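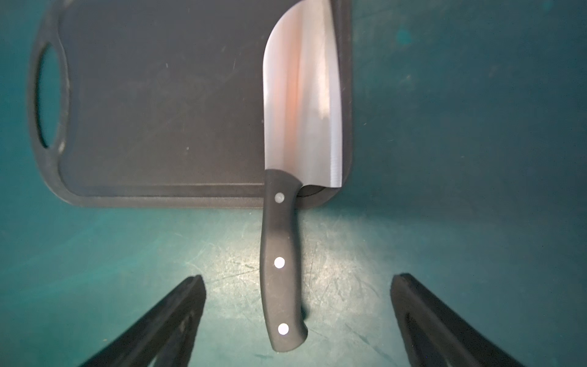

The man who sharpens knives at Plernthorpe has one rule about kitchens, and it is that he will not sharpen anything until he has seen what it gets put down on. He says this cheerfully, the way a dentist says he'd just like to take a quick look. So before we talked I was asked to lay out my own arrangements, and I did: the wide knife with the curved back, resting across the charcoal plastic board on the green worktop, handle sticking out over the board's lower edge. He looked at it for some time. "Well," he said, "the plastic's had a life."

I had gone to him hoping for a conversation about steel. What I got was two hours on cutting boards, a subject on which he holds views that other people keep for politics. He has been running his bench for 9 years, in a narrow unit between a dry cleaner and a place that sells blinds, and in that time he has come to believe that most of the blades he sees were ruined lying down.

"People think a knife goes dull in the carrot," he told me. "A carrot never hurt anybody. The carrot is 2 seconds of the problem. What's under the carrot is the problem."

What should be under the carrot, in his view, is wood or a decent plastic. He is not sentimental about which. He owns both, and he talks about them the way some people talk about a sensible car and a nice one. Wood is kinder, he says, and wood forgives. It also has to be dried standing up, oiled when you remember, and kept out of the dishwasher by force of personality. Plastic asks for less. It gets scuffed, and the scuffs turn pale, and after a while it looks like a parking lot in February.

"That's allowed," he said. "A scuff is the board doing its job. The board got scratched so the edge didn't have to. I'd be more worried by a board with no marks on it. Either you're eating out every night or the board is harder than the knife."

Which brought us to the boards that are harder than the knife. He keeps a glass one on a shelf behind the bench, and he brought it down for me with both hands and an expression of some pain. It was a wedding present to a customer, who handed it over when he explained what it had been doing to her knives. It has lemons on it. "Every stroke on that is a stroke on a window," he said. He uses it as a tray for his tea.

Marble he regards as glass with better manners. Slate is for cheese, and the cheese should be cut by somebody else, somewhere else. The metal ones he approached more carefully, possibly because he had guessed I own one. 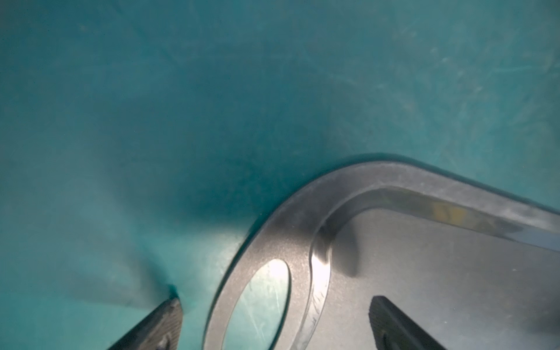

"I understand why people buy them," he said. "It wipes clean. It doesn't stain. It doesn't smell of last night's onion. You can stand it at the back of the counter and it looks as if you know what you're doing. All of that is true, and I still want you to put the knife down and back away."

He doesn't object to steel in the kitchen. He objects to steel on steel. A thin edge coming down on a hard flat sheet folds over a little every time, and it makes a noise he compares to a fork on a plate in a quiet restaurant. For rolling pastry, he says, a steel board is a delight. For raw chicken on its way to the pan, fine, so long as the cutting gets done on something softer. For mincing garlic, he would like you to think about what you're doing to him personally.

I pointed out that this must be good for business. He conceded that it was. A customer with a plastic board comes back when the tomatoes start to squash. A customer with a glass board comes back so often that he feels he should offer a stamp card. He makes a fair living from bad surfaces, and he spends his working day talking people out of them, and he doesn't seem to find this strange.

We moved on to my knife. It is broad and mostly straight along the edge, and I have always called it a cleaver, which makes me feel competent. He asked whether I chop bones with it. I said no. He asked whether I had ever wanted to. I said I had thought about it. "Don't," he said. "It's a vegetable knife with shoulders. Treat it like one." He likes a wide blade for home cooks, because it keeps the knuckles up out of the way and because you can scoop with it. Then he saw my face. Scooping, it seems, is another thing I do wrong.

"Turn it over," he said. "Use the back. You've got a whole side of that knife that isn't sharp and wants something to do, and everybody scrapes with the edge."

I have since tried this. It takes no effort at all, and I forget it every time.

His bench is plainer than I'd expected. There are three stones in a row, a bucket, and a towel that was once a color. The stones come from a supplier called Tomoana, and he is loyal to them without being able to say why. There is also a motorized wheel under a cloth, a Pasano, bought secondhand in his first year and used only on garden shears and the occasional lawnmower blade. He won't put a kitchen knife near it. It takes off too much, he says, and it takes it off hot, and the owner goes home delighted with an edge that has given up a year of its life to get there.

He charges $8 a knife. He once raised it to 9 and felt bad for a week. Bookings go through Clerker, the appointment system that everybody on the row seems to have been talked into, and it sends him an alert on his phone that sounds like a duck. The duck went off four times while I was there. He ignored it with real skill.

I asked what he'd tell somebody with 55 dollars to spend on their whole kitchen. He was pleased with this question and put down his tea, or rather his lemons, to answer it.

"One knife, middle of the range, that feels all right in the hand. One big board. People buy small boards. They cut on a thing the size of a paperback and then wonder why there's celery on the floor. Get a big one, with a groove if you roast things. Put a damp cloth under it so it doesn't wander. Then spend what's left on dinner."

And the block of matching knives, the kind with a slot for everything?

"You'll use the bread knife and the one next to it. The rest are there for company."

He has a similar lack of patience for drawers. A knife loose in a drawer, he says, gets into a fight every time you want a spoon. He recommends a magnetic strip, or the cardboard sleeve it came in, which most people throw away before they've got their coat off. He keeps his own in an old tea towel, rolled up, and reckons it has outlasted several more expensive ideas.

The sharpening itself, when we finally reached it, was short. He wet the coarsest stone, drew the blade along it a few times on each side, changed stones, did it again, and listened. He really does listen. There is a point at which the sound goes from a scrape to a whisper, and he stops there, and won't be drawn on how he knows. He tested the edge on a sheet of newspaper, which fell in half over an advertisement for gutters.

"There," he said, wrapping it in what was left of the sports pages. "Now what are you going to cut on?"

I said the plastic one.

"And the metal one?"

I said pastry. I have never made pastry. He gave me a long look, took my $8, and went to see about the duck.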